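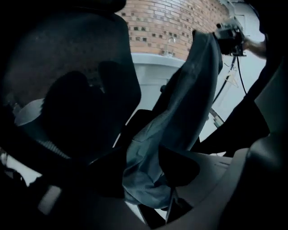

Mallden firm gives office workers their evenings back, whether they want them or not

Ellery, the furniture hire company based in Mallden, will lock its own front door at 5.30pm from June, with all of its staff on the outside of it.

The new policy, known internally as Coats On, applies to everyone from the warehouse to the top floor. Email stops at the same moment. Anything sent after that waits in a queue until 8am the next morning, by which time, the company has found, a good deal of it no longer needs saying.

Coats On follows a trial lasting 4 months in the accounts and customer service teams. Ellery had expected a backlog. It got a modest one in the first fortnight, most of it made up of invoices that had been late under the old system too. Complaints from customers stayed level. Complaints from managers rose sharply, then fell once they had found somewhere else to be.

"We hire out chairs for a living, so you would think we'd be in favour of people sitting in them," said Florence Sandhu, managing director of Ellery. "But I was walking round the building at seven in the evening and finding people who had finished their work at five and were waiting for somebody else to leave first. Quite often they were waiting for me. I was waiting for the cleaner."

The company employs 43 people and supplies desks, chairs and meeting tables to 300 offices across the region. Customers with urgent evening deliveries will still be looked after by a rota team, who start at noon and are paid extra for the privilege of missing the early evening quiz programmes.

There are a few exceptions. The year-end accounts are allowed to run over by 2 hours, with supper provided. The annual stocktake may also go on late, as it always has, regardless of anything written down about it.

Funari, the café on the ground floor of the same building, has moved its closing time back to 7pm in the hope of catching staff on the way out. Early reports suggest that several of them go in, buy a coffee and talk about work. Ellery has looked into whether the policy can be extended to cover this and has been told that it can't.

Employers who would like a copy of the Coats On guidelines can ask for one at the Ellery showroom on Danel Street, Mallden. The guidelines fill one side of paper. An earlier draft was much longer, but its author had to go home.

Ends

Notes to editors

Ellery hires and sells office furniture to businesses, schools and surgeries. Florence Sandhu is available for interview between 9am and 5.30pm.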